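Hemirar Testimony Index: README

Version 2, released 24th May

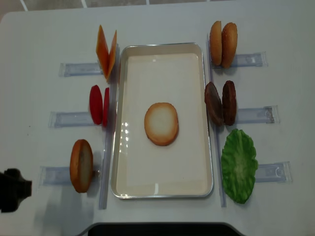

This release holds transcripts and segment-level subject tags for recorded interviews with people who lived downwind of, or worked at, uranium mines and mills. It was built for documentary researchers who need to find passages by topic without listening to full recordings. It does not contain audio or video. Requests for recordings go through the Cemano archive desk and are handled one at a time.

Contents

transcripts/ — one plain text file per interview, UTF-8, with speaker turns on separate lines
segments.csv — start time, end time, interview ID, language, tags
tags.csv — the tag list with a short definition for each
consent.csv — use level for each interview
CHANGES.txt — differences from version 1

Size

The index covers 270 interviews. Most are single sittings. Where a person was interviewed more than once, each sitting has its own ID and the two are linked in the related_id column. The tag list has 600 entries. Many of the rarer tags are place names and are kept because local groups search by them.

How the transcripts were made

A first draft was produced with Pluren, a speech-to-text tool, and then corrected by hand against the recording. Adhiambo Owino set the correction rules and checked every file where the draft had a high error rate. Hesitations and false starts are kept. Laughter, crying and long pauses are marked in square brackets. Words the corrector could not make out are marked [unclear] and were not guessed at.

Passages in a language other than English appear in the original language first, then in translation, with the prefix TR. Translations were done by one person each and have not been reviewed by a second. Treat them as working translations and have them checked before using them as subtitles.

Tagging

Segments follow topic changes, so their length varies a great deal. No segment is longer than 3000 characters; longer passages were split at the nearest speaker turn. A segment can carry any number of tags. Health tags record what the speaker said about an illness. They are not diagnoses, and no medical records were consulted. The same applies to dates, doses and company names given in testimony — they are transcribed as spoken, even where other sources disagree.

Consent and use

Check consent.csv before quoting anything. Level A allows quotation with the speaker's name. Level B allows quotation without the name, and place names in the passage must be removed as well. Level C allows reading for research only. A speaker may change level at any time, so anyone working on a long production should pull the file again before picture lock.

Known problems

Timestamps in the tapes transferred by Rizvi drift toward the end of each side. The drift was corrected at the start of each segment but not inside it.

The tags "tailings" and "waste pile" overlap. They were applied by different people and should be searched together until they are merged.

Older interviews often leave out the interviewer's questions. Some answers are hard to follow as a result.

Interview IDs changed between versions 1 and 2. The old IDs are in the legacy_id column of segments.csv.

Planned work

A second review of the translations is due to start in November. Corrections received before then will go into the same release.

Corrections

Send the interview ID, the segment start time and the proposed wording to Gráinne Ó Dubhghaill at the Hemirar office. Requests to withdraw an interview are handled ahead of all other mail.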